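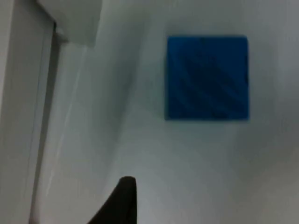 On Friday, April 1, 2022, a list member wrote:

> We are looking at the Hekard gripper kit from Skatudon for a small arm on a
> rolling base. The job is opening and closing drawers and cupboard doors in a
> mock office. Does the wrist camera hold up when the arm is moving, and is the
> Ivance software any use without the yearly plan? The sales page is vague on
> both. Also, how bad is the cable?

I've had the kit since last June, so I can answer most of this.

Camera first. It's a fixed-focus unit and it is soft when the arm moves. Fast wrist turns smear badly, and anything well past the fingertips loses its edges even at slow speed. You can turn the shutter time down in the settings, but then you need more light than most offices have. I run the wrist at a slower speed for the approach and let it settle before I take the view I care about. With that change, finding a handle works well enough for me. If you want to read labels on a drawer front, buy a different camera or add a second one up on the arm.

Exposure is left on auto out of the box. Pale walls and pale floors push it around a lot. Lock it once you have the room lit the way you want, and write the value down, as a firmware update will wipe it. I've lost mine twice.

The fingers are fine. They're black, they taper to a blunt tip, and they don't throw glare back into the lens. The kit is rated to pull 400 grams in a straight line. That is enough for an empty office drawer on good slides and not much else. A full drawer of paper stalled it every time, and the gripper faulted and let go, so at least nothing broke. For cupboard doors with magnetic catches you will want the stiffer finger set, which Skatudon sells separately.
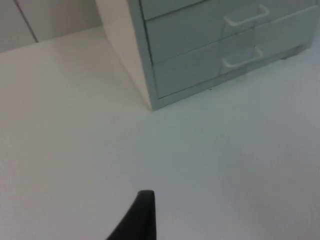

Low drawers were the harder part of the work for us. The arm has to reach down and forward together, and the wrist gets close to its limit before the fingers are square with the handle. We ended up backing the base off and coming in at a slant, then turning to face the drawer only for the last bit. Check your reach on the lowest handle before you order anything. If your base is tall, you may need the short riser or no riser at all.

Thin handles are easier than thick ones. Shallow ones are a problem, as the finger needs room to get in behind the bar. Measure the gap on your own furniture and compare it with the finger drawing in the manual. The drawing is correct, but the table next to it had an error in my copy.

On the software: Ivance runs without the plan. You get live view, manual control, recording and the basic grasp routines. The plan adds remote access, the shared skill library and phone support. New kits come with 90 days of it, after which it drops to the free level by itself. It cost us 298 dollars for the year. We paid once and did not renew. The skill library had two drawer routines in it, and both assumed a handle in the middle of the front at waist height.

The manual is 134 pages and about half of those are mounting plates for arms I've never seen. The part you need is the chapter on hand-eye calibration. Do that twice on the first day and keep both results. If they differ by more than the manual allows, the camera bracket is loose – ours was, straight from the box.

The cable is bad, yes. It's stiff and it leaves the housing at the side, so it catches on things when the wrist rolls. I took a right-angle lead from Polishchuk and clipped it along the forearm, and that has held so far. Skatudon told me a new housing with a rear exit was planned. I don't know if it ships yet, so ask before you pay.

Would I buy it again for drawers? For light ones, yes. For the cupboard doors I'd want to try it on the exact doors first. Skatudon lends out a demo set if you cover shipping both ways, and you can keep it long enough to get a real test done.

If you send the make of your arm to the list I can check whether my mounting plate file fits it. I have it for two bolt patterns.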